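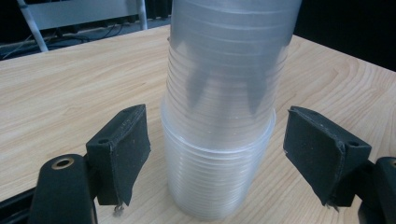

Posted by user Skasport
Zurkby Owners Help > Engine and Cooling
February, 3,144 views

Temperature needle climbs in traffic, normal on highway

Hello all. I have the Trimenard hatchback with the small turbo engine, manual gearbox. Since two weeks the temperature needle goes up when I stand in traffic longer than a few minutes. When I drive again on the highway, it comes back to the middle. The coolant level is correct and I do not see any leak on the garage floor. The heater blows warm air all the time.

The local shop, Mladenović, wants 670 for a new radiator with labor. Before I pay this, I would like to know if there is something I can check by myself. I have normal tools and a cheap code reader. The reader shows no codes.

3 answers

Answer 1 (accepted)
Good at speed and bad when standing usually means the fan, so please do not buy the radiator yet. Start the engine cold, let it idle with the AC off, and watch the live temperature on your reader. On mine the fan starts at low speed a little before the needle moves. If it never starts, switch the AC on. If the fan runs now, the motor is fine and I would look at the temperature sensor or its plug. If it is still silent, check the fan fuse and then the relay in the box next to the battery. Keep your fingers away from the blades also when the engine is off.

Answer 2
had same thing. was the relay. cost me 16 and five minutes

Answer 3
I agree with the fan, but look also between the AC condenser and the radiator. Mine was full of leaves and dust there, and from the front it looked clean. I washed it with low water pressure from the engine side. Do not open the cap when it is hot.

Comment from Skasport
Thank you. With the AC on the fan is also silent, and the fuse is good. I have ordered the relay and will write again when it is in.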